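From: Danang Tuhumury
To: Pratusstead house list
Date: Thu 8 May
Subject: Re: Clearing the big desk before the new tenant

Valentina Escobar wrote:

> Can someone tell me where we are with the back study? Raju wants to
> show it next week and the desk was still buried when I looked in. I am
> happy to take the boxes of paper to Ninatow, but I don't want to drive
> over there twice. Also, does the desk stay or go? I had it down as
> staying. If it is going, it won't fit in my car and we need to know
> by the weekend.
>
> And who has the key to the stationery cupboard?
>
> Valentina

Hello Valentina, hello all,

The desk stays. I asked Ceren and she doesn't want it back, and it would have to come apart to get down the stairs in any case. It needs a wipe with a damp cloth and after that a bit of wax. There is wax under the kitchen sink, behind the bleach.

I have the cupboard key. It will be on the hook by the back door from tonight.

I did most of the sorting on Tuesday evening. The paper came to 367 sheets of old minutes and letters, which I only know because Raju asked for a figure for the scanning quote. They want 74 pounds for the lot. That seems fair to me, but if anyone objects please say so before Monday, as I would like to get them off in one go. The originals can go to Ninatow afterwards - so one trip for you, Valentina, and only two boxes.

The envelopes are another matter. We have over 400 of them, all with the old address printed on the back. I suggest we keep them for notes and shopping lists. They are in the bottom drawer for now.

What is left, by place:

1. Window sill. Two dead plants and a lamp with no plug. I will take the lamp. The pots are good and can go outside.

2. Shelves. Done, apart from the top one, which I can't reach without the steps. Raju, did you lend them out?

3. Desk top. Mostly bare wood now. Still on it are a bottle with a dark cap and a see-through pink bottom part, a dark brown and black box, a white mug, a dark red disc, a white printed sheet or packet with green on it, and a see-through sheet with a grey ring design near the back. None of it is mine. If you know the bottle or the box, please come and get them. I will wash the mug and put it in the kitchen with the others. The two printed things I will leave where they are until somebody claims them, or until the weekend.

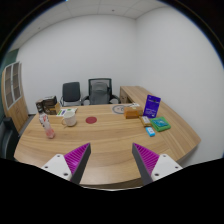
4. Drawers. The top two are empty. The third sticks, and I have not forced it. If you pull it from the left side while lifting slightly it may come, but please don't use a screwdriver on it.

5. Floor. Needs hoovering once the boxes have gone. The rug can stay rolled up until August, when the boards are due to be done.

I am in on Saturday from ten if anyone wants to lend a hand with the waxing.

Danang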